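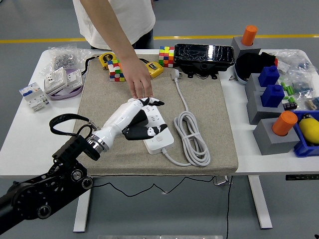

A felt mat with a power strip, two tape measures and a pair of puzzle cubes. The bag of fasteners and the switch panels sit off to the left.

The case for a soft mat on a hard table is usually made on grounds of scratches. I think the stronger argument is that a mat sets a limit. Whatever is on it belongs to the current job, and whatever is off it is waiting. A bench without that line fills up at the rate parts are brought in.

I spent 19 months at the Burley workshop before I accepted this. Burley had long white tables and good light, and a rule that every surface be cleared at closing. The rule was followed. By mid-morning each table was again covered edge to edge, and time was lost looking for small items under larger ones. Clearing at night does nothing for the state of a bench at noon.

Kaan Güneş, who ran the bench next to mine at Clatgate, worked on felt cut to the middle of the table. He kept no more on it than he could name without looking. Small hardware stayed in its bag, outside the felt, until the step that called for it. I thought this slow. Over one August I fitted 13 units to his 13, and he finished each day with nothing to search for.

Felt has faults. It holds swarf and clippings, and it must be shaken out or vacuumed. It drags under a cable, so a coil set down loose tends to stay where it was put, which I count as an advantage with power leads and a nuisance with thin ones. Pale felt shows dirt early. I prefer it for that reason, and for the contrast it gives with dark screws.

My one firm objection to most mats sold for benches is size. The Amside catalog lists 5 widths, and the two largest cover a standard table completely. A mat that covers the table is a tablecloth. It protects the finish and removes the only boundary the user had. Leave a bare margin on both sides, wide enough for a bag of nuts or a pair of wall plates.

Duplicates are a separate matter. Two tape measures on one mat look like waste, and some shop managers will remove one. I would leave both. A tape is cheap, and reaching across a live layout for the only one is how parts get pushed to the floor. The same does not hold for cutters or drivers, where a second one usually means the first was never put back.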